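Pencils and pens keep tipping over my small square cup
Home Help > Desks and Paper > Storage

Posted by Weidong Qin on Saturday
Tags: desk, pencil cup, drawing, ceramic

Hello everybody. I have a question which is perhaps small, but it makes me angry every evening. My sister gave me a little square cup for my desk. It is nice and I want to keep it. The problem is that when I put long pencils inside, they all lean to one side, and if I touch the desk the cup falls and the pencils roll to the floor. New pencils are the worst, the short ones are fine.

My desk is from Tusberg, the small model, and I cover it with a white sheet so that the colour does not go into the wood when I draw. I think the sheet also makes it worse, because it slides a little. I have tried with seven pencils and also with only two, and two is almost more bad than seven.

My other question: should the pencils stand with the point up or the point down? My teacher at school always said point down for safety, but then I cannot see which one is sharp. I do not want to buy a big organiser with drawers. The desk has no place for it.

Thank you in advance for your patience with my English.

3 comments

Tamsin Harawira: How tall is the cup?
Weidong Qin: I measured now, it is 8 cm. The pencils are more than double.
Tamsin Harawira: Then that is your trouble, I think.

Jianguo Deng
Accepted by the poster. 63 people found this useful.

I had the same fight with a small cup for a long time, so I will write what I did. Maybe some of it is good for you also.

First, the weight. A light cup with long pencils has all the weight too high. You must put something heavy in the bottom. I used clean gravel from an old fish tank, as deep as my thumb is wide. Other people use rice, but I do not like rice, it comes out on the pencil tips and in summer you can get insects. Dry sand is also possible if the cup has a glaze inside. Gravel has one more good side: the pencil goes a little between the stones and stays where you put it, so it does not lean so much.

Second, the sheet. You do not need to take it away. Pull it flat and fix it under the desk edge with two clips, or with tape if the desk is too thick for clips. Under the cup I put a small square cut from the rubber net which people use below carpets. It must be smaller than the cup, then you do not see it.

Third, the place. Do not stand the cup beside your drawing hand. I had mine there and my sleeve was taking it down every time. Put it at the far side, in the middle, where your arm must go straight to reach it. You will have the whole front of the sheet free for paper.
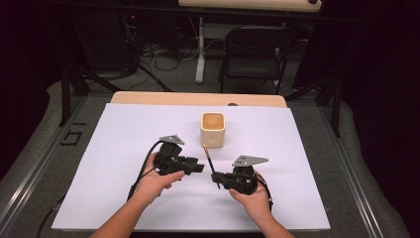 Jianguo Deng
Member, Desks and Paper

Point up, in my opinion. A sharpened end shows the pale wood, so with a dark pencil you see at once which end is which. When the point is down in the cup, you take the pencil out, you look, you put it back, you take another. Also the tip can break on the bottom, and with gravel it will surely break, so with my method the point must be up.

About safety, your teacher was right for a class of small children. For a grown person alone at a desk I think it is enough to put the cup far back, like I wrote, so you do not come down on it with your hand. Lower the pencil with the blunt end first and let it go only when you feel the bottom. If you drop it from high, the lead inside can break in pieces and you will notice it only later with the sharpener.

One thing more. Pencils longer than double of the cup, I keep lying down until they become shorter. I have a flat tin for them in the window.

2 comments

Weidong Qin: Thank you very much! I had no gravel so I used small stones from a plant pot, washed. It stands well now. The clips do not fit on the Tusberg desk but the tape is fine.
Jianguo Deng: Very good. Let the stones dry a full day before the pencils go in, or the paint on them becomes sticky.

Nathalie Sawatzky
11 people found this useful.

The answer before is good and I will only add for the corners. In a square cup the pencils go always to the corners, and if you fill only one corner the cup pulls to this side. Put the first in one corner and the second in the corner across, and so on. With two pencils it makes a real difference, and maybe this is why your two were worse than your seven.

If you want no stones, you can roll a strip of thick card and put it standing inside the cup like a snail. The pencils stand between the turns. It does not give weight but it stops the leaning. I changed mine in February when it became too grey from the graphite, and it takes a few minutes.

Jianguo Ding
1 person found this useful.

Just buy a bigger cup. The Clumusar one is heavy and costs not much.

1 comment

Weidong Qin: Thank you, but as I wrote, I want to keep this cup, it is from my sister.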